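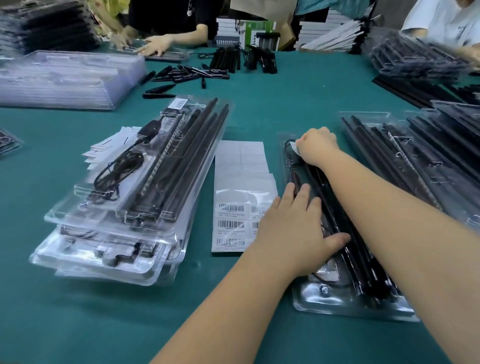
文／沈砚禾
感知软件工程师，业余写短篇

2018年11月1日
栏目：短篇小说 › 机器与手艺

透明的盒子

我到Remisthorpe的那年十月，雨下得没完没了，行李箱的轮子在厂门口的坡上卡了两回，等我把它拖进传达室，里头两件毛衣已经湿透了。传达室的老太太给我倒了杯茶，问我是来修机器的吗，我说差不多吧，我是来修程序的。她想了想说，那就是修机器的脑子喽，然后又往杯子里添了一块糖，好像修脑子的人理应多吃一点甜。

我那时在Kovov做感知，说白了就是教机械臂看东西。看铁块，看纸箱，看螺丝，都还算听话，偏偏这一回客户要它看透明的吸塑盒。读者里若有做这一行的，大概已经在叹气了：深度相机对着一只透明盒子，看见的是盒子底下的台面，是灯管的倒影，是盒里那几根黑杆子，唯独看不见盒子本身。我们的分割网络叫Palacios，是一位离职的同事起的名，来历已经没人说得清。它平时很有主见，到了透明盒子跟前却忽然谦虚起来，给出的置信度总在那里犹犹豫豫地晃，像一个在陌生人家里不敢伸筷子的孩子。

规划那一头也没好到哪里去。规划器叫Nomudgate，它每走一步都要先问感知一句：盒子的边在哪里？感知答不上来，它就在半空停着，夹爪悬在盒子上方，等四秒，超时，退回原位，再来一遍。我在日志里数过，一夜之间它这样退了1,311次。我把这个数字写在白板上，第二天早上有人在旁边画了一张哭脸，画得还挺像。

厂里的人对我都很客气。包装间和我那间小实验室只隔一道走廊，里头是一张蓝绿色的大台子，几个人围着做，盒子里装的是黑杆子和盘起来的黑线，旁边摊着一张一张的条码纸。有一位年长的女工，我到最后也不知道她全名叫什么，大家都喊她阿姨，我也就跟着喊。中午吃饭，她总把自己带的咸菜往我饭上拨，一边拨一边问，你那个机器今天认得盒子了没有？我说还没有。她就说，那再吃一点。

这样过了两个多星期，咸菜吃了不少，盒子仍旧不认得。总部每天晚上打电话来，问我是不是该多采些数据，我说已经采了4,000张了，再采也是四千张看不见。电话那头沉默了一会儿，说要不然给盒子喷点白粉吧，实验室里都是这么干的。我把这话学给阿姨听，她筷子都放下了，说喷了粉，你叫人家怎么卖呀！

后来是一个停电的下午。其实也没停多久，够泡一壶茶的工夫，可是我的工作站关了，实验室里黑漆漆的，我便端着杯子踱到包装间去。那边靠窗，天光够用，大家照旧在做。我站在阿姨旁边看她贴条码，看了很久，久到茶都凉了，才发觉一件我早该发觉的事：她几乎不看盒子。

她的眼睛在条码纸上，在旁边那摞还没贴的上头，有时候还在看窗外的雨。盒子呢，是手去找的。左手先落下去，摊平了，轻轻一按，按到了硬的地方，就知道边在哪儿；右手顺着边摸过去，到了头，标签就贴上了。我问她怎么知道盒子在那儿，她有点奇怪地看了我一眼，说，它不在那儿还能在哪儿，一摞一摞的，刚才放在那儿的嘛。

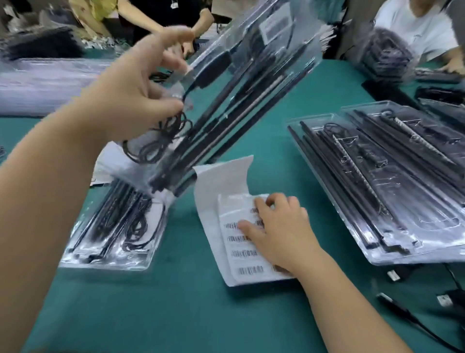
蓝绿色台面上，一只手提着透明吸塑盒，一只手按住条码纸。

我把凉茶一口喝了，在窗台边站着发了会儿呆。我们花了那么大力气，要Palacios把盒子的每一条边都画出来，画不出来就不许动，可是这张台子上从来没有谁是先看清楚了才伸手的。她心里有一个大概的位置，手伸过去，碰着了，再把那个大概改成确切。我读书的时候，老师在黑板上讲过这个，先验、观测、更新，公式我到现在还背得出来，那天却是头一回觉得它有温度，闻起来还带一点塑料味和咸菜味。

电来了以后我没有去吃晚饭。我给Nomudgate添了一种动作，名字就叫“按”：不等感知点头，照着记忆里这一摞盒子应该在的地方，慢慢往下，腕上的力传感器一有动静就停，把接触点交回去，算一条观测。感知那头也改了，看不清边的时候不再硬答，老老实实报一团模糊的范围，范围多大，手就放多慢。代码不长，改完大约39行，倒是注释写得啰嗦，我这个人就是这样，写什么都啰嗦。

第一次跑，夹爪按偏了，把盒子推得滑出去半个巴掌远，我赶紧拍了急停。第二次是坐标系转反了，它很认真地往空气里按。我去走廊洗了把脸，回来把那个负号找着了。到后半夜，夹爪终于落下去，停住，屏幕上那团模糊的灰色往里一缩，缩成细细的一条线，正好贴着盒子的边。它又顺着边走过去，走到头，提起来了。

我在黑屋子里一个人鼓了几下掌，鼓完有点不好意思，坐下来把日志存好，又给总部写了封邮件。邮件里我写的是“引入主动接触以降低位姿不确定性”，写得很体面，写完又删掉，改成“让它先摸一摸”，看了半天，还是改了回去。

第二天中午，阿姨端着饭盒坐到我对面，照例问我机器认得盒子了没有。我说认得一点了，是跟您学的。她不信，说我又不会电脑。我就把手摊平，在饭桌上按了一下，再顺着桌边摸过去，学她的样子。她看了直笑，说不对不对，手腕要放松，你看你，僵得跟什么似的。说着她把我的手拿过去，在桌面上重新按了一遍。

我回实验室以后，把“按”那个动作的刚度参数调低了一档。

那天的咸菜是萝卜的，比前几天的都脆。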